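Serkwood Clothing Reuse Project
Progress report to the Ikomar Fund
24 October 2021

Collection

The six drop-off points in Serkwood stayed open through the whole period. We took in 2786 kilos of clothing and bedding, against a target of 2000. Most of the extra came from the two points near the school, where the bins had to be emptied twice a week. The bin on Karkex Road was moved to the other side of the parking lot after complaints about noise.

Sorting and sale

Of the total, 1203 kilos went out through the shop or to partner groups. Winter coats and children's shoes sell first. Adult T-shirts remain slow, and we have lowered the price on them until spring.
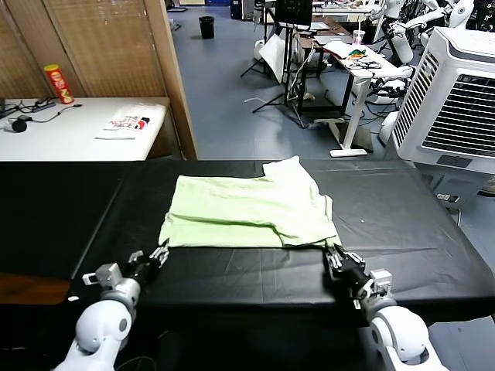
A light green garment, partly folded, on black plastic sheeting.

Clothing that cannot be worn again goes to Rätsep for shredding. They changed their pickup day in October and we missed one load, so the back storage room is fuller than we would like. The backlog should clear with the next two pickups.

Spending

Rent and van costs are on budget. Fuel is over – we had planned for one run a week and are now making two. We ask to move the unspent printing money to the fuel line.

Next period

A second clothes rail for the shop is on order. The damp in the storage room still needs a proper repair, and we are waiting for the landlord's quote.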